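Skondent Grippers: household pickup trials, data card and notes

Version: June release
Status: active, more sessions coming
Contact: open an issue on the tracker, we read all of them

What is in the release

Skondent Grippers is a set of teleoperated trials on a two-arm robot, made so we could compare two fingertip designs on the same everyday jobs. We wanted to know which one we would rather live with, and we ended up with recordings good enough that keeping them to ourselves seemed a shame. So have them!

The two designs are:

Fedis: a broad two-finger gripper with flat pads. Strong, forgiving, a bit bulky in tight places.
Montoya: a slim two-finger gripper with long tips. Great at edges and paper, less happy with anything heavy and round.

Either design can be mounted on either wrist. Check the "left_tool" and "right_tool" fields before you assume anything. We swapped them a lot, and in the early sessions we swapped them mid-task, which we have since stopped doing.

Tasks

There are 11 tasks, all tidying and light housework. Picking up paper, putting bottles away, folding a cloth over a rail, moving things into and out of bins, closing drawers, watering plants without drowning them (this one is harder than it sounds, and a lot of fun to drive). Each task has a short text instruction and a folder of its own. Bad attempts are kept, with the label "fail" or "partial", and please do use them. Some of our favorite findings came from the fails.

Each task has 60 trials. An operator gets 85 seconds per trial, after which the recording stops whether the job is done or not.

What we found so far

Loose paper on a hard floor is where the long tips shine. They slide under a corner that the flat pads only push along. We were ready for a small gap here and got a big one.

Spray bottles and other trigger tops go the other way. The pads grab the neck and stay put, while the long tips tend to let the bottle swing. If you are training a policy on mixed data, this is the group where we'd keep the tool fields in the input.

Bins are the best task in the set, in our opinion. The liner folds over the rim, it moves when you touch it, and a fingertip that catches the plastic can drag the whole bin. Approaching from straight above helps. Coming in low from the side is asking for trouble, and you will find plenty of it in the partial folder.

Plants deserve a mention too. Leaves get between the camera and the grippers, they shift when an arm brushes past, and depth goes patchy around them. We left them in every layout on purpose.
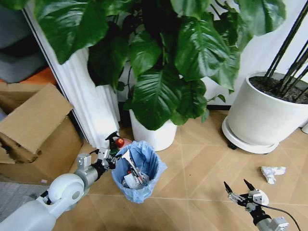

Gillosel Lab, Home Manipulation Team

Bin layouts put a lot of stuff into a small space. Two arms, a lined blue trash bin with a spray nozzle at its rim, potted greenery right behind it, and a crumpled piece of paper farther off on the parquet. Reaching in with the left arm while keeping the right one clear takes real attention, and new operators nearly always park the right arm too close at first.

Files

episodes/ one folder per trial, with video, joint states and gripper width
meta/tasks.csv task names and instructions
meta/tools.csv which design was on which wrist
tools/ small scripts for playback and for cutting clips

Start with tools/playback.py. Give it an episode folder and it shows the video next to the gripper width curve, which is the fastest way to get a feel for how the designs differ.

Known problems

Gripper width drifts a little over long sessions. We re-zero at the start of each one, but the last trials of a session can read slightly open when the fingers are shut.

In the cloth task the wrist cable sometimes snags and the operator backs off for a moment. These pauses aren't labeled yet.

Lighting changes through the day. Morning sessions have strong glare on the floor, evening ones are flat and a little yellow. The "light" field is filled in by hand, so treat it as a hint.

Joint states and video can be out of step by up to 2 frames. The playback script corrects for this, your own loader will need to.

Planned next

A third fingertip with a soft pad on one side and a hard edge on the other. The first prints are already on the bench and they look very promising on bottles. We'd also like to redo the drawer task with a lower camera, and if you have a bin task you want tried, send it over with a short description of the setup.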